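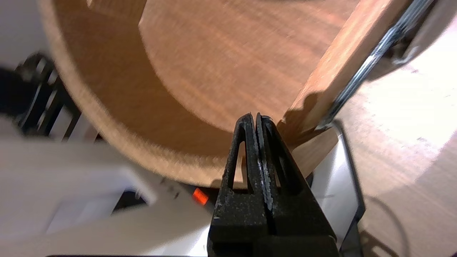 Benthorpe Timber Names

Version 5, released Oct 21, 2023
Maintained by Dalva Guimarães and Taras Pasichnyk

A word list of trade names for timber, matched to botanical names. It was put together for people cataloguing household woodware and small furniture, where the old label says one thing and the reference book says another.

Contents

timbers.csv – 3,580 rows, one per trade name
sources.csv – 1,059 rows, one per catalogue or price list consulted
notes.txt – spelling decisions and known disputes

Columns in timbers.csv

trade_name: as printed in the source, lower case, accents kept
botanical_name: genus and species, or genus only where the source is vague
region: where the name was in use, not where the tree grows
colour_term: the colour word used by the source, if any
source_id: matches sources.csv
status: accepted, disputed or unresolved

Where the names came from

Most rows were typed in by hand from printed catalogues. The two largest sets are the Rallano price lists and the Le Goff merchants' ledgers. Rallano gives a botanical name for nearly everything. Le Goff hardly ever does, so those rows were matched later by Dalva and are more likely to be marked disputed.

"Cedar" and "oak" need care. Both were used for unrelated trees, particularly in Australian sources, and the same name can appear several times with different species. Don't merge these rows. Filter by region first.

Colour terms

Colour terms are copied, not standardised. "Reddish", "red-brown" and "tan" overlap, and finish and age both change how a timber looks. Please don't use this column to identify a piece.

Known problems

Accents were lost in 50 rows during the April import. Taras is restoring them from the paper copies.
Plurals are inconsistent in the Le Goff rows.
Plywood and veneer grades are out of scope, but a few got through.

Loading

Files are UTF-8 with commas and a header row. Some spreadsheet programs guess the encoding wrongly – set it yourself on import. The Mandadero export script still expects the version 4 column order and will fail on this release.

Corrections

Send the trade name, the source and the page number. Corrections without a source are kept on file but not added.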